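Robot Learning Help > Data and Demonstrations

More home demos made my cloth policy worse??

posted by Fengying Shi

Working on a folding + clearing policy from handheld gripper demos. Task is simple on paper – pick the cloth off the bed, keep the other cloth where it is, drop the picked one over the side. Wide angle view, two finger gripper, imitation learning, nothing fancy.

First round was all collected in one apartment, 606 demos. Success was OK, not great. Then we went out and got a lot more from different homes, total is now 2254. Same task, same hardware, same training script. And the new policy is worse on the first bed. Not a little worse. It closes early and comes up with air, or it grabs both cloths where they overlap and drags the whole pile.

Things I already checked:
– calibration, redone Monday, fine
– gripper width signal, looks normal in the plots
– image and action timestamps line up, at least by eye
– trained longer, no change

The grasps themselves look ok to me when I scrub through. Typical one from the set, fingers shut on the blue one with the yellow one lying right behind it:
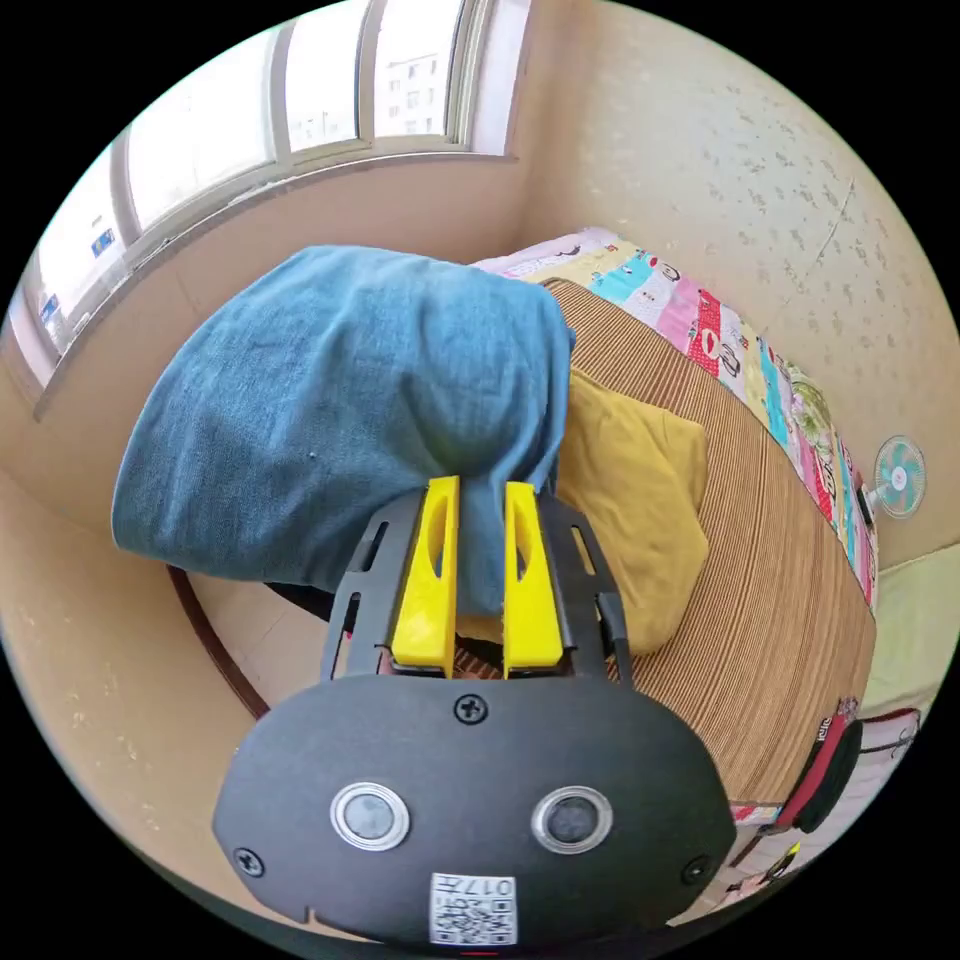 So I don't think it's bad demos exactly. My labmate says just collect more. I don't want to spend another month on that if the answer is something dumb. Has anyone seen a result where adding homes hurts the original home? Is it a known thing or is my setup broken. Eval is 8 starts per policy, same cloths, same bed.

Nanen
Had this exact thing. Look at how people grasp, not where.

When we had one person collecting, every pick was the same – come down from the near side, pinch a fold, lift. Then five more people joined and some pinched a corner, some scooped from the side, one guy always pushed the cloth first to make a ridge. All of them work. Mix them and the policy sits between them, and between a corner pinch and a side scoop is nothing, so it closes on air. Your "closes early" sounds like that to me.

What we did: tagged each demo by hand with the grasp type, only took a couple afternoons. Trained on the biggest group alone. It was 122 demos smaller than the full set for us so we barely lost anything, and the early closing mostly went away. Then put the rest back in one group at a time and see which one breaks it.

Also what kind of policy head? If it's plain regression, then yeah, it averages. A diffusion head handles mixed styles a lot better but in my experince it doesn't fix it completely, esp. when the styles start from the same pose.

One more thing. Check that the new people stop for a moment before closing. If half your collectors pause and half don't, the close timing gets mushy too.

Grunik
8 starts is not enough to say anything. run more

Xiaoyan Ding
Grunik is blunt but partly right. With 8 starts one or two flukes change the whole story. Before you retag anything, run both checkpoints again, alternating old, new, old, new, so the daylight changes hit both the same. We once lost two weeks to a "regression" that was just afternoon sun through a window. If your bed is next to one like in the picture I'd take that seriously.

If the gap holds up after that, I'd seperate the two failures. They are probably not the same problem.

Closing on air – I agree with Nanen, grasp style or timing. Easy test, plot the gripper width against height above the bed for the old set and the new set. If the old one is a tight band and the new one is a cloud, there's your answer.

Grabbing both cloths – different. How many of the new homes even had a second cloth touching the first? In ours it was very few, collectors tidy up without being told and lay things apart. Then the policy never learns that the overlap matters and the first home gets drowned out. We kept all the data but sampled the overlap demos more often in training. No new collection needed. Helped the double grabs a lot and didn't do anything for the early closing, so that's partly why I think they're separate.

I would not collect more until you've done the plot. It's one script.

Fengying Shi
ok did the plot. It's a cloud. Old set is a nice tight band, new one is all over the place, and you can see at least two blobs in it. Regression head, yes, sorry should have said.

Overlap – didn't finish counting but the Arnwood homes have almost none, everything laid out flat and apart. Will try the resampling first bc it's cheap, then the tagging. Rerunning both checkpoints alternating tonight with more starts.

Does anybody have a script for tagging grasp type that isn't just a spreadsheet and a video player?

Nanen
It was a spreadsheet and a video player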